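Citrus wrap won't stick to itself any more
2 min read
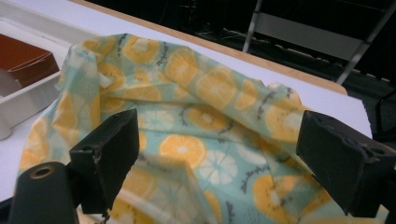 Hi, me again with the Drosetti wraps. The big one with the citrus slices has stopped clinging. I press it round a bowl, it holds while I'm looking at it, then I open the fridge at teatime and it's sprung up at one side. The small ones from the same pack are fine!

Tried so far:

Cold water and a drop of washing-up liquid, dried over the rack. No change.

Warming it between my hands for a good minute first (So-ying Fung's tip from your forum, thanks). Better on a mug, hopeless on the 28 cm mixing bowl.

Monday: did the oven refresh, wrap between 2 sheets of baking paper, lowest setting, 2 minutes. Came out lovely and tacky in the middle but the edges still feel dry to me, and the edges are the bit that has to grip.

I did once rinse it under the hot tap (before I'd read the leaflet, sorry) so I suppose some of the wax went down the sink.

Questions then. Can I rub a bit of your refresher bar just round the edges, or does it have to go all over? And will the bar I've got from Koech do, or is the wax different?

Nobuhle Khumalo

Update: did the edges only with the Koech bar, back in the oven. Held on the big bowl overnight. Leaving this open till I've washed it a few times.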